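Low storage cabinet
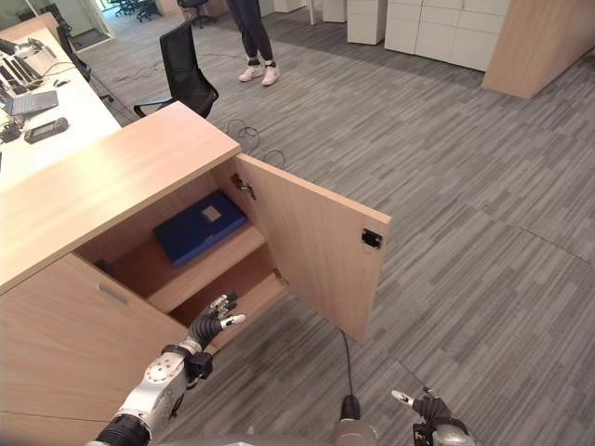
A low cabinet in pale wood veneer with one door open, showing a shelf with a dark blue box on it.

A low storage cabinet is a piece of case furniture in which enclosed storage is placed beneath a flat top that can itself be used as a surface. It is found in offices, schools, meeting rooms and homes, most often against a wall or beneath a window. The usual form has two or more hinged doors at the front and at least one shelf behind them. Related pieces include the sideboard, which is intended for a dining room and often has drawers, and the credenza, an office form of the same thing.

Construction

The carcass consists of two sides, a bottom, a back and a top. Cabinets wider than 100 cm normally have an upright division as well, which supports the top at mid-span and gives the doors something to close against. In furniture made for offices the panels are commonly particleboard or fibreboard faced with a thin layer of real or imitation wood. Solid timber is used less often, as wide boards move with changes in humidity and may cause doors to bind.

Where veneer is used, the direction of the grain is a matter of choice. It generally runs along the length of the top. On the doors it may run upright or across, and a maker will usually keep to one direction along the whole front. Exposed edges are covered with a strip known as edging or lipping. The strip may differ slightly in tone from the face of the panel, and the difference tends to be most visible along the front edge of the top.

Doors and fittings

Side-hung doors are the most common type. The opening angle depends on the hinge. A standard concealed hinge opens to 95 degrees or a little more, while wide-angle patterns allow the door to swing well clear of the compartment. The wider angle is useful where boxes and files have to be drawn straight out, but it requires free floor space beside the opening.

Handles are either fixed to the face of the door or cut into it. A recessed pull does not project into the room and is preferred in corridors and behind desks, where clothing may catch. Its drawback is that dust gathers in the recess. Doors may be held shut by sprung hinges, by a magnet, or by a small latch set near the free edge. A latch mounted flush with the wood is less likely to be struck by objects passing in and out.

Shelves

The shelf divides the compartment into an upper and a lower space. Fixed shelves are jointed or screwed into the sides and add stiffness to the carcass. Adjustable shelves rest on pins pushed into rows of drilled holes. Sagging is the usual fault in long shelves and is reduced by a thicker board, a shorter span or a strip fixed beneath the front edge.

Use

Low cabinets hold stationery, binders, archive boxes, table linen and equipment that is not needed every day. Upright binders make the best use of the height between shelves. Flat boxes may be laid down, in which case a label on the upper face can be read only when the box is at or below eye level and nothing is stacked on it. For stacked boxes the label is better placed on the end. Heavy items are kept in the bottom section, which bears directly on the base.

In her handbook for the furniture maker Ercombe, Helmi Kiiskinen recommends that the most frequently used items be kept on the shelf and that the lower section be reserved for reserve stock, on the grounds that reaching to floor level is slow and awkward. Định Võ, in notes written for the Denholm school workshop, takes the opposite view for classrooms, where the users are shorter.

Placement on carpet

A cabinet standing on carpet may settle unevenly, causing the doors to drop out of line with each other. Levelling feet or a continuous plinth spread the load. Doors that reach close to the floor need enough clearance to pass over the pile, and this should be checked with the cabinet loaded. Small errors of alignment can be corrected at the hinge screws.

Care

The top is dusted along the grain with a soft cloth. Standing water should be removed promptly, particularly near edges and joints, where it can lift the facing.

Related articles
Sideboard
Credenza
Concealed hinge
Wood veneer
Box file

Categories: Case furniture | Office storage | Cabinets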